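Leen Atallah Keeps the Books of a Small Town Choir
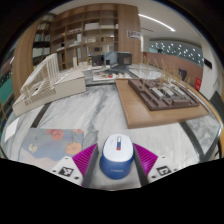
Leen Atallah moved to Irkmont 20 years ago and joined the choir in her second winter. "I could not read music then," she says, "but I could read an invoice." Soon she was doing the accounts, first in a paper notebook, now on a computer with a blue and white wireless mouse. The choir has 40 singers and last season it earned 1,782 dollars from tickets. Most of it went to the hall in Oltlow – the heating there is expensive.

Does she still sing? "Alto, every rehearsal. In November we start the Christmas songs, and I do the bills after."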